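Stonside shared kitchen -- food storage and small shelving check
Checked 9 Aug 2026. Unit 717
Next full check: December
Form: short version, comments typed in after

Key: OK / FIX / LOOK AGAIN

SHELVING

1. Wire shelf unit stands level, no rocking -- OK
Pushed down on each corner. Fine.

2. Wire ends, burrs, anything sharp -- FIX
One rough end low down at the back. Caught my sleeve on it. File it or cap it, caps are in the Bandis drawer.

3. Coating on wire, chips or rust -- OK
Couple of scuffs, no rust. Look again in December.

4. Shelf panel seated, doesn't slide -- LOOK AGAIN
Slides a little if you pull toward you. Clips missing? Ordered from Clesura last time, can't find the paperwork. Don't put anything heavy on top till it's sorted.

5. Load -- OK
Light stuff only. No jars, no cans. The railing round the top stops things rolling off, it is not there to hold up a stack.

6. Lower level: boxes kept back from the front edge, lid on, reachable without tipping the shelf -- OK
Small tubs go in the middle. Lid fully down before it goes under, there isnt room to press it shut once its in.
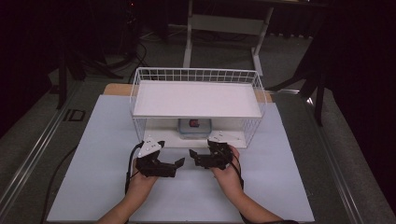
Comment added by Ozoliņš: On 4 and 6, I'd rather the small tubs stayed on the bottom for good, even after the clips come. Last time we moved them up top somebody reached over and knocked two down. Also can we get the rough end done before the next group is in, not after. I'll file it if someone leaves the file out.

Reply -- fine by me. Bottom level for tubs, permanent. File is in drawer 2. Changing the wording on 6 when I retype this.

CONTAINERS

7. Lids close all the way round -- FIX
Went round all the edges with a thumb. 2 lids pop up at one corner. Pulled both, they're by the sink with tape on. Bin them if no spares turn up.

8. Cracks, cloudy plastic -- LOOK AGAIN
Cloudy on its own is OK, thats just washing. Cloudy plus a crack is not. Check corners with a fingernail, cracks start there. Anything you can feel goes out.

9. Contents label with date -- FIX
Half have no date. A maker's label or a price sticker is no use for this, needs our own with what's in it and the day it was packed. Roll of blanks is on the hook. Peel old labels off first, dont stick over.

10. Can tell what's in it without opening -- LOOK AGAIN
Clear boxes help but not enough. Brown bits could be nuts, could be dog treats. Nuts need the allergen mark whatever else is on the lid.

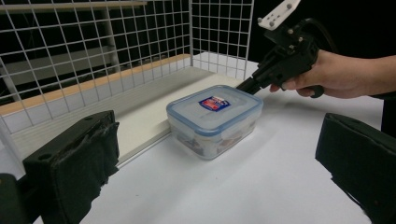 11. Boxes on the table during a session -- OK
Set down flat, away from the edge, lid shut unless someone is taking something out. Back on the shelf after. Nothing left out overnight.

12. Moisture inside lid -- OK
Opened seven, all dry. If you find drips, dump the contents and wash the box.

TABLE AND FLOOR

13. Tabletop wiped before boxes go down -- OK
Use the spray, not just a damp cloth.

14. Cables kept clear of where people walk -- LOOK AGAIN
Fine on the table side. By the door the extension lead still crosses the walkway. Tape is holding for now but its lifting at one end.

15. Spills kit -- FIX
Paper towels out. Again. Rest of kit is there.

TO DO
Rough wire end, file or cap
Clips for shelf panel, ask Clesura what size
Replace the popped lids
Date labels on everything, allergen mark on nuts
Retape lead by door
Paper towels

Items 2 and 7 first. Rest by the end of the month. Write in the margin if you do one and put your intials, last time two of us bought the same clips.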